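紙の帳票をもう少し長く使うべき理由

設備の点検記録を紙からタブレットに移す計画は、ほとんどの職場で「いつ移すか」という問いとして扱われている。移すかどうかは検討の対象になっていない。筆者は小規模な冷凍倉庫と食品加工場の保全記録を見る仕事を長く続けてきたが、この前提には異議がある。紙の帳票には、入力画面に移した時点で失われる情報があり、その損失は移行の費用計算にまず載らない。

最初に対象を限定しておく。在庫数、出荷履歴、勤怠のように、値が決まっていて集計が目的の記録は電子化すればよい。紙に残す意味は薄い。ここで論じるのは、点検者が現場を歩きながら機器の状態を判断して書く記録、すなわち日常点検表、巡回記録、引継ぎ簿の類である。これらは集計のための記録に見えるが、読まれ方が違う。次に同じ機器の前に立つ人間が、判断の材料として読む。

点検表の項目は通常、測定値と判定に分かれる。圧縮機の吐出圧力、油面、軸受の温度などが測定値で、異音の有無、振動の程度、漏れの有無が判定である。測定値の欄は紙でも画面でも大差がない。違いが出るのは判定の欄である。紙の点検者は「良」に丸をつけたうえで、丸の横に小さく「始動時のみ高い音」と書く。丸の位置が「良」と「要観察」の境目に寄っていることもある。線の外に書かれた文字は様式上は存在しないはずの情報だが、故障の後で記録をさかのぼると、手掛かりは大抵そこにある。

画面にも備考欄はある、という反論は当然予想される。備考欄は確かにある。ただし多くの場合、備考欄は項目ごとには置かれず、最後の画面にまとめて置かれている。点検者は圧縮機の前で気づいたことを、凝縮器とポンプと排水桝を回り終えてから書くことになる。項目ごとに備考を置いた様式でも、開くのに一度、文字盤を出すのに一度、閉じるのに一度の操作が要る。手袋をしていれば手袋を外す。零下の庫内で手袋を外して四文字を打つ人間は少ない。鉛筆なら手袋のまま書ける。

この点について、保全計画を専門とするGiorgia Santoroが、Nzioka冷蔵の点検表を移行前後で比べた報告を書いている。対象は467枚で、移行前の紙の様式と、移行後に同じ項目から起こした画面様式の出力を突き合わせたものだ。報告の結論は穏当で、判定欄の記入漏れは移行後に減り、欄外の書き込みに相当する記述も減った、と並べて書いてある。前者は改善として社内で紹介され、後者は紹介されなかった。筆者が問題にしたいのは後者の扱いである。記入漏れは数えられるが、書かれなかった注記は数えられない。数えられる指標で移行の成否を測れば、移行は必ず成功と判定される。

必須入力の制御についても触れておく。画面様式は空欄のまま次に進めないように作れる。これは利点として説明されるが、空欄にも意味がある。紙の点検表で排水桝の欄だけが空いていれば、その日は排水桝を見ていないことが分かる。見られなかった理由は積み荷の位置かもしれないし、時間の不足かもしれないが、少なくとも見ていないことは分かる。必須入力にすると、見ていない桝に「良」が入る。制御が点検者に嘘を強いるとまで言うつもりはない。しかし、進むために何かを選ばなければならない画面で最も選びやすいのは「良」であり、記録上は見た桝と見ていない桝の区別が消える。「未実施」という選択肢を置けば防げるはずだが、置いた途端に管理者が未実施の件数を集計し始め、点検者は選ばなくなる。
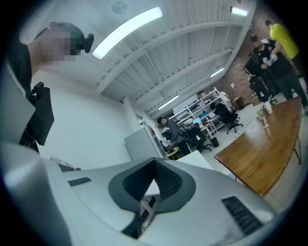
次に、訂正の扱いである。紙の記録では誤記を二重線で消し、訂正印を押すか署名を添える。消された値は読める。油面を「中」と書いて「低」に直した跡があれば、点検者が一度見て、迷い、見直したと推定できる。電子記録にも変更履歴はある。しかし履歴は管理者の画面の三階層ほど下にあり、次の点検者は見ない。加えて、保存前の修正は履歴に残らない実装が多い。指で「中」を押し、考え直して「低」を押した経過は、保存を押した時点で単なる「低」になる。訂正の跡を読む習慣のある現場ほど、この差は大きい。

綴りの物理的な性質も軽く見られている。点検表は通常、機器ごとか月ごとに綴じて、機器の近くに吊るしてある。点検者は当日の表を書く前に、何の意図もなく前の数枚をめくる。八月の綴りなら庫外の気温が高いので吐出圧力は高めに並び、その並びの中で一つだけ低い日があれば目に入る。画面で同じことをするには、履歴を開き、期間を指定し、項目を選ぶ必要がある。できることと、するつもりがなくてもしてしまうことは別の機能である。折れ線グラフを自動で出せばよいという提案はもっともで、筆者も出したほうがよいと思う。ただしグラフに出るのは測定値だけで、筆跡の乱れや書き手の交代は出ない。

筆跡については感傷と受け取られやすいので、用途を明確にしておく。引継ぎ簿の筆跡は、誰が書いたかを署名より早く伝える。書き手が分かれば、記述の較正ができる。同じ「やや振動あり」でも、慎重な点検者の「やや」と、滅多に何も書かない点検者の「やや」は重みが違う。現場の人間はこの較正を無意識に行っている。定型文の選択肢から選ばれた「やや振動あり」は、氏名欄を見れば書き手は分かるものの、語の選択が本人のものではない。選択肢が三つしかなければ、どの点検者も三つの語しか使えない。

電子化の側に立つ論者として、Kibet Mabulaの主張は検討に値する。彼の論点は、紙の情報が豊かであっても、読まれなければ存在しないのと同じだというものだ。綴りは倉庫の棚に積まれ、保存年限が来れば溶解処理に回される。検索できない記録は監査のためにだけ存在する。この指摘は正しい。筆者の見てきた範囲でも、故障が起きる前に三か月以上前の点検表が読み返された例はほとんどない。検索性において紙に勝ち目はない。

しかし、この主張は二つの読み手を混同している。一つは本社や保全計画の担当で、複数の拠点と長い期間を横断して読む。もう一つは翌日の点検者で、一台の機器と直近の数日を読む。前者には電子記録が要る。後者には綴りのほうが速い。移行計画の仕様書を読むと、要求の大半は前者から出ている。一覧、集計、警報、出力形式。後者の要求は「使いやすいこと」の一行で済まされていることが多い。仕様を書く会議に後者が呼ばれていないのだから、そうなる。

費用についても計算の範囲が狭い。稟議書に載るのは、用紙代、転記の工数、保管場所の賃料である。載らないのは、端末の充電、低温での電池の消耗、画面保護の交換、様式変更のたびの外注費である。最後の項目が特に重い。紙の様式は現場の主任が表計算で作り直し、翌朝から使える。画面様式の変更は、変更依頼書を出し、見積りを取り、承認を経て、次の更新に載る。Horno製の凝縮器を一台追加しただけの拠点で、点検項目の追加に一季節かかった例を筆者は知っている。その間、追加した機器の点検は結局、裏紙に書かれていた。これは現場の規律の問題とされたが、様式を変えられない仕組みの問題と見るのが妥当である。

折衷案はすでにある。紙に書き、その日のうちに撮影または走査して、測定値だけを読み取る方式である。Sonadbergの加工場ではこの方式を採り、判定欄と欄外は画像のまま残している。検索できるのは数字と日付だけだが、該当する日を引けば元の紙面がそのまま出る。設計したSoo-ah Kwonは、読取りの誤りを人手で直す手間が残ることを欠点として認めている。数字の「1」と「7」の混同は今も出るという。筆者の評価では、この手間は受け入れてよい。誤読は元の画像と照らせば直せるが、書かれなかった注記は後から補えない。二つの誤りは性質が異なり、同じ欄に並べて比較すべきものではない。

この方式の弱点をもう一つ挙げる。即時性がない。庫内温度の逸脱のように分単位で知らせるべき事象は、紙を経由していては間に合わない。ただ、そうした事象は本来、点検者の記録ではなく計器と警報の仕事である。点検表に即時性を求める計画は、警報系統の不足を点検者に肩代わりさせている場合がある。両者は予算の段階で分けて考えたほうがよい。

教育の面にも短く触れる。新任の点検者に記録の書き方を教えるとき、筆者は前任者の綴りを一か月分読ませる。規程の文章より早く、何を異常とみなすか、どの程度の変化なら書くかが伝わる。良い点検者の綴りには、書かない日の静けさと、書いた日の具体性の差がはっきり出る。画面の出力でも同じ教育はできるはずだが、試した範囲では、全員の記録が似た形になるため、手本とそうでないものの区別が新任者につかなかった。Szu-yu Kwokの指摘では、これは訓練用に注釈をつけた記録を別に用意すれば済む。その通りだが、用意している職場を見たことはまだない。

以上を踏まえ、移行を検討する職場には次の順序を勧めたい。まず、現行の綴りから欄外の書き込みを拾い、どの項目に集中しているかを調べる。集中している項目は、様式が現実に合っていない箇所である。紙のまま様式を直し、一巡使ってから、なお電子化が必要な項目を選ぶ。選ばれるのはおそらく測定値の欄で、判定欄の多くは残る。移行するときは紙との並行期間を置き、並行期間中に紙にだけ書かれた内容を記録する。その一覧が空であれば、筆者の主張はその職場には当てはまらないので、全面移行して構わない。

なお、並行期間を二重作業として嫌う管理者は多い。二重になるのは測定値の欄に限られ、一回の巡回で増える時間は小さい。それでも負担だというなら、対象を一系統に絞ればよい。圧縮機だけでも、差を見るには足りる。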